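부엌 상판, 결국 대리석으로 갔어요

11월 소식지는 제 부엌 이야기로 시작할게요. 지난 호에 상판 고민 중이라고 썼더니 답장이 38통이나 왔거든요. 다들 이렇게 돌에 진심이신 줄 몰랐어요!

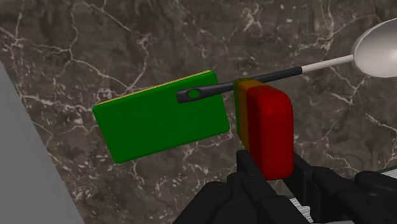

답장을 읽어 보니 의견이 딱 갈리더라고요. 대리석은 관리가 지옥이니 절대 하지 말라는 분들, 그리고 얼룩도 다 정이 든다며 그냥 지르라는 분들. 저는 한동안 앞쪽이었어요. 레몬 한 조각만 올려놔도 자국이 남는다는데, 저처럼 요리하다 말고 전화 받으러 가는 사람이 그걸 어떻게 감당하나 싶었죠.

마음이 바뀐 건 보르포트(Borport)에 있는 석재 창고에 다녀온 다음이에요. 레나타 크라프치크(Renata Krawczyk) 씨가 운영하는 곳인데, 샘플 조각만 들고 고르려던 저를 보더니 그건 소용없다고 딱 자르시더라고요. 손바닥만 한 조각에는 무늬가 하나도 없다가 큰 판으로 보면 번개 치듯 줄이 가 있는 돌이 많대요. 그래서 창고 안쪽까지 따라 들어가 원판을 7장 봤어요. 처음엔 다 비슷해 보였는데 세 번째쯤부터 눈이 트이는지, 이건 너무 얌전하고 저건 너무 정신없고, 혼자 막 품평을 하고 있더라니까요(창고가 어찌나 춥던지 두 번째 가시는 분은 꼭 장갑 챙기세요).

제가 고른 건 어두운 갈색에 흰 줄이 많이 들어간 돌이에요. 남편은 밝은 색을 원했는데, 우리 집 부엌은 북향이라 어차피 환해지긴 글렀고 차라리 어두운 쪽으로 밀고 가자고 제가 우겼어요. 마감은 유광으로 했고요. 무광이 자국이 덜 보인다는 말도 들었는데 줄무늬가 흐려지는 게 아까워서 포기했어요. 이 선택은 내년쯤 후회할지도 모르겠네요.

관리법도 많이들 물어보셔서 레나타 씨한테 들은 대로 옮겨 둘게요. 발수 코팅은 6개월에 한 번. 식초나 레몬이 든 세제는 쓰지 말고, 평소에는 미지근한 물에 중성세제 조금 풀어서 닦은 다음 마른 천으로 한 번 더. 와인을 쏟으면 문지르지 말고 키친타월로 꾹꾹 눌러서 빨아들이래요. 뜨거운 냄비는 당연히 받침 위에 놓고요. 저는 냄비 받침을 벌써 네 개나 샀는데 아직도 불안해서 하나 더 살까 해요.

아, 그리고 견적 받으실 때 싱크볼 구멍 뚫는 값이 포함인지 꼭 확인하세요. 저는 안 물어봤다가 마지막 장에서 깜짝 놀랐어요. 모서리 가공도 모양에 따라 값이 꽤 달라요. 둥글게 굴리는 게 예쁘긴 한데 저는 예산이 거기서 끝나는 바람에 살짝만 다듬는 걸로 했답니다.

자투리 돌은 버리지 말고 꼭 받아 오세요. 저는 작은 조각을 하나 얻어다가 빵 반죽 미는 판으로 쓰는데, 버터 많이 들어가는 반죽 할 때 정말 좋아요. 다음 호에는 이 판에서 민 사과 파이 레시피를 실을 예정이니, 집에 사과 쌓여 있는 분들은 조금만 참아 주세요. 대리석 쓰시는 분들 얼룩 제거 비법도 계속 받습니다. 이 메일에 그대로 답장 주시면 돼요.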